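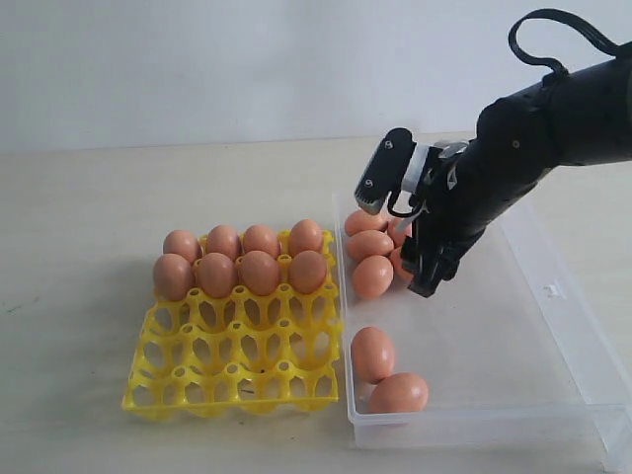
Session 3: Moving eggs from bin to tray

Handout for the shared workshop course, Sturholm. Notes by Hanneke Hendriks.

Eggs make a good demo and a poor proof. Visitors see a filled row and assume the arm can handle anything fragile. I don't, and I'd like you to argue with your own results before you show them to anyone.

Where the difficulty lies

The yellow tray is the easy end: its cups are in a grid and stay put if you fix the tray down. In the clear bin the eggs lie on their sides, some bunched together, some close to the wall. The tray wants them upright. So every move includes a turn, and most of the code from session 2 ignores that.

Gholamreza's log

187 attempts, 22 failed. That sounds respectable until you ask which 22. He didn't note the egg's position in the bin, so we can't say. Write it down this time.

For next week

1. Run until the bin is empty. Stopping early flatters the figures.
2. Log every nudge you give by hand as a failure.
3. Read Kobina Quartey's notes on grip force. I think his limit is too generous; bring a reason if you disagree.

Hard-boiled eggs are allowed, but say so in the log.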